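Notes on the Drostaver record, side A first

Tirnton have a second album out this May. It is called Drostaver, it was recorded in a former grain office on the edge of Trorkirum, and I have played it enough times now to have opinions about the drum sound. This post is mostly about how the record is put together. If you want to know whether the songs are good, the short version is that five of them are and the other two are fine.

The band is a trio. Severyn Vasylenko plays guitar and sings, Miroslava Hladun plays bass and a small amount of organ, and Ihor Kobzar plays drums. The first album was made at home over a long stretch, with the drums programmed and then partly replaced, and you could hear the joins. Cymbals would ring out over an edit and stop dead. Some people liked that. I found it tiring on headphones.

Drostaver was tracked live, all three of them in one room, with the vocals added later. Bohdan Kushnir engineered it. He has a short page of session notes on the label's site, and most of the technical detail below comes from there. The rest is my ears, which have had a fair amount of ringing in them lately, so adjust for that.

The room

The grain office has a low ceiling and a concrete floor. Kushnir put carpet under the drums and left everything else bare. He used three microphones on the kit: one on the kick, one over the snare and aimed at Kobzar's right knee, and one in the corridor outside with the door open. There is no separate snare microphone and nothing on the toms.

The corridor microphone is the sound of the album. On the opening track, "Weighbridge," it is mixed low and you get it as a sort of gray smear behind the snare. By "Second Ledger" it is louder than the overhead, and the kit seems to move back through a wall between the verse and the chorus. I assumed this was a reverb plug-in being automated. According to the notes it is a fader being pushed up by hand, and you can hear that it arrives slightly late the second time.

The cost is cymbals. A distant microphone in a hard corridor picks up a lot of them, and Kobzar is not a light player. On "Tkachuk" the ride takes up most of the space above the vocal, and somebody has cut it back with a wide dip in the upper mids that also takes the edge off the guitar. I would have asked him to play that one on the hi-hat. He does on the live version, and it is better.

Guitar and bass

Vasylenko plays through one small combo amp for the whole record. The tuning changes, the amp does not. Four strings out of six are in their usual place, the low E is down to C, and the B is up to C, so there is a drone available at both ends of a chord. He leans on it in "Weighbridge" and again in the long outro of "Salt Road," where the chords change under the drone every five beats while the drums stay in four. It takes a while to come back around. The first few times I lost count in the middle, and I now think that the vocal entry has been placed to catch you when you do.

Hladun's bass was recorded direct and through a cabinet, and the two are blended differently on each song. It is mostly direct on the faster ones. The direct signal is very dry and it sits well forward of everything else, which I thought was a mistake on the first listen. It is the only thing in the mix without any room on it, so it works as a reference point. When it drops out for the bridge of "Second Ledger" the whole picture goes soft.

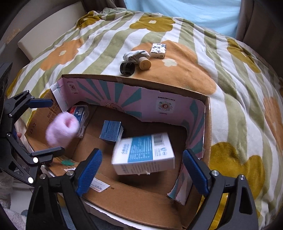 6 min read

Side B

The second half is quieter and a bit less certain of itself. "Lamp Oil" is organ and voice for most of its length. The organ has a mechanical click on every key release, and Kushnir has left all of them in. On speakers they disappear. On headphones they become a second rhythm part, slightly behind the first, and I have gone back and forth on whether I like it. At the moment I do.

Zahira Wattimena sings on "Lamp Oil" and on the closer, "Low Water." She and Vasylenko share a range, more or less, and the harmony is a third apart until the last chorus, where she drops below him. The lines cross on the word "harbor." Both voices are panned to the center, so there is no help from the stereo image and you have to follow them by tone. Hers has more air in it. I had to play the passage at half speed to be sure of who was where.

Between those two is "Postage," the shortest thing here and the one I skip. It is a decent riff that has been given a verse and not much else. The fade-out begins before the final line is finished. Fade-outs on a live-tracked record always strike me as a little evasive, as the players must have stopped somehow and I would like to hear it.

Mastering, and the vinyl

The download is not very loud. I matched it by ear against the first album and had to turn Drostaver up a good deal before the vocals sat at the same level. The peaks on the snare are intact. It will sound small if it comes on in a shuffled playlist and perfectly normal if you play it on its own.

I also have the vinyl. My copy is flat and fairly quiet, with some surface noise in the gap before "Tkachuk." The inner groove on side B holds "Low Water," and the S sounds in the last verse spit a little on my cartridge, which is a cheap elliptical and probably due for replacement. The corridor microphone is better on the record than on the file. There is less top on the cymbals and the smear sits further down. If Kushnir mixed with the vinyl cut in mind, he does not say so.

The running order is different too. The download has "Postage" in fifth place and the vinyl moves it to the start of side B. I prefer the download. "Second Ledger" should go straight into "Lamp Oil," and on the record you turn it over and get a riff.

Live

Tirnton played the album through in Trorkirum the week it came out, in the back room at the Tkachuk, which is where the song gets its name. They were on at a quarter past nine. The room has a pillar in front of the left speaker stack and I was behind it, so I can report on the bass in detail and on the guitar hardly at all. "Salt Road" went on for seven minutes. Kobzar had a towel over the floor tom and took it off for "Low Water," and Wattimena sang her part from the side of the stage with no monitor that I could see.

They are recording again in the fall, same room. Kushnir's notes mention a fourth microphone on the stairs.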